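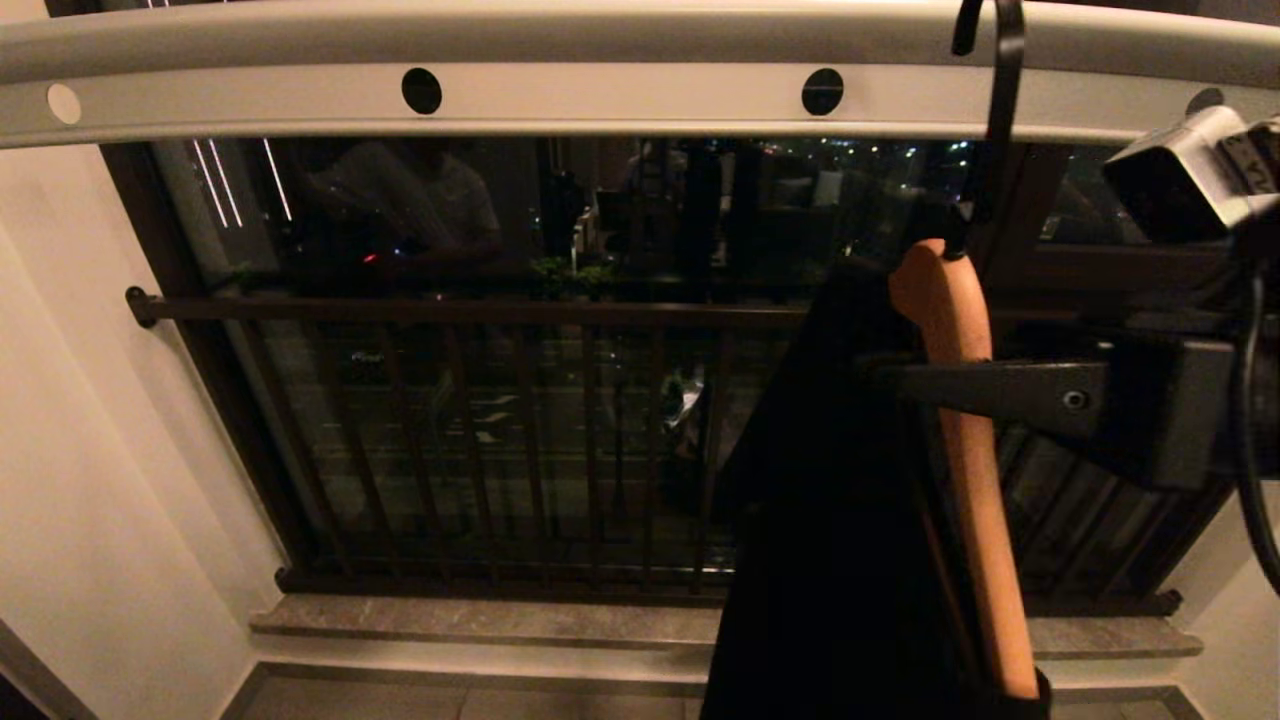 Re: [flollow-bakers] Train cake for a 5 yr old, help!!

Sorry for slow reply, been meaning to answer since lunch and only now sat down. Typing fast so excuse mess.

Silviu Rusu wrote:

> Hi all, new here, hope this is the right place. My son Joseph turns
> five in October and wants a train cake. A steam engine plus "lots" of
> cars. I have made maybe four cakes in my life and they were all round.
>
> Questions:
> - do I carve it from one big cake or bake separate bits?
> - fondant or buttercream? I have never touched fondant
> - the wheels. How do the wheels stay on??
> - can I do any of this ahead? I work until 5 the day before
> - the party is at the hall in Cultholm, 20 minutes drive on bad road.
> Does the cake go in the car assembled?
>
> Budget is not big. I saw a bakery one online and the quote made me
> sit down. Any advice welcome, including "buy a cupcake".
>
> Silviu

OK in order, more or less.

Separate bits. Please don't carve. I carved my first one (a fire truck) and ended up with half the cake in a bowl and a truck the shape of a boot. Loaf pans are your friend. One regular loaf = boiler of the engine, lying on its side if it domed a lot. Cut a chunk off a second loaf, stand it on end at the back, that's your cab. The rest of loaf two gives you two cars, three if you're mean with the slices.

Mini loaf pans for the cars if you have them or can borrow. They come out all the same size and you skip the cutting, and cut sides are where the crumbs come from.

Recipe: whatever you already know, but make it on the dense side. Pound cake, or a plain butter cake with an extra spoon or two of flour. Box mix is fine for taste but it's too soft to stand up on end, the cab will lean. Mine leaned. We said it was going round a bend.

Buttercream. For a first try, buttercream, every time. Fondant is lovely when it works but you need to roll it, drape it, trim it, and at ten at night after a work day you will hate it. Buy one small pack of the black for wheels and the chimney and leave it at that. For the buttercream I do 200 g soft butter to twice that of powdered sugar, splash of milk, and that coats one loaf with a bit over. You'll want three batches with the cars. Gel color not the liquid stuff, the liquid makes it runny and you get pink in place of red.

Red needs a LOT of gel by the way. Color it the night before and cover it, it gets darker as it sits. If you still have pink in the morning then the engine is pink, five year olds mostly don't mind, or do it green.

Crumb coat!! Thin layer, fridge for 40 minutes, then the real layer. I skipped this twice to save time and both times it took longer.

Wheels -- cookies. Chocolate sandwich cookies, pushed into the wet buttercream at the sides, resting on the board. They aren't holding anything up so they can't fall far. The board does the work. If they slide, blob of melted chocolate on the back. Candy in the middle for the hub. Big ones for the engine's back wheels and mini ones everywhere else.
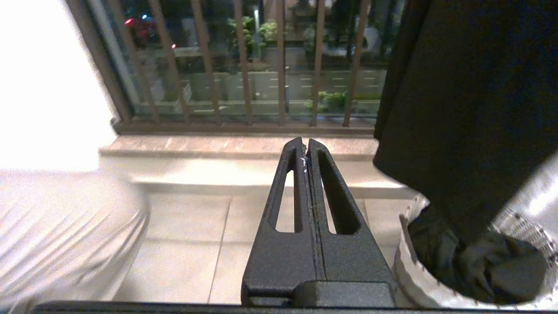
Chimney is a marshmallow wrapped in the black fondant, stuck on with a bit of dry spaghetti. Or a stub of swiss roll, covered in chocolate. If you use the spaghetti tell whoever is cutting. Steam is popcorn or a puff of cotton candy, but the cotton candy goes on at the very last second, it melts to a sad pink string in no time.

Fill the cars with whatever he likes. That's the part they fight over. Ours had jelly beans, pretzels sticks as logs, and crushed cookies for coal. Hollow the tops out a little with a spoon first or it all rolls off.

Track: two licorice laces with chocolate finger cookies across. Do the track before the train goes on the board. Ask me how I know.

Ahead of time -- yes, loads. Bake a week or two before and freeze the loaves, wrapped well, two layers. Don't thaw them all the way, half frozen cake is much easier to frost and cut. So your plan could be

week before: bake, wrap, freeze. Make fondant bits, leave them out on a plate.
night before: color the buttercream, take the cakes out, crumb coat, second coat, wheels.
morning: candy, chimney, steam.

That's maybe two hours the night before, you can do that after work. Start at six not nine.

Car. Engine on one board, cars on another, put together at the hall. I know the road to Cultholm and I wouldn't trust one long board on it. Flat in the trunk, not on a seat, non-slip mat under. Bring a spare tub of buttercream, a butter knife and extra cookies for repairs. And no sun on it.

Cost, mine came in well under what the shop wanted, mostly butter. Boards I get at Malumetti, they have the long rectangular ones and will cut to size if you ask nice. Or foil over a piece of thick cardboard, double it up.

How many kids? If it's a whole class then do a tray of plain cupcakes too and keep the train for show + seconds. Darmawan Mandagi posted a tray bake on here a while ago that makes a huge amount, should be in the archive, search "sheet cake". Darmawan if you're reading can you repost, I can't find my copy.

Oh and candles. Put them in the cars and away from the popcorn. Please.

Shout if stuck, I'm on most evenings. Can lend you four mini loaf pans if you're anywhere near, just need them back befor the holidays.

Gotta run, something's in the oven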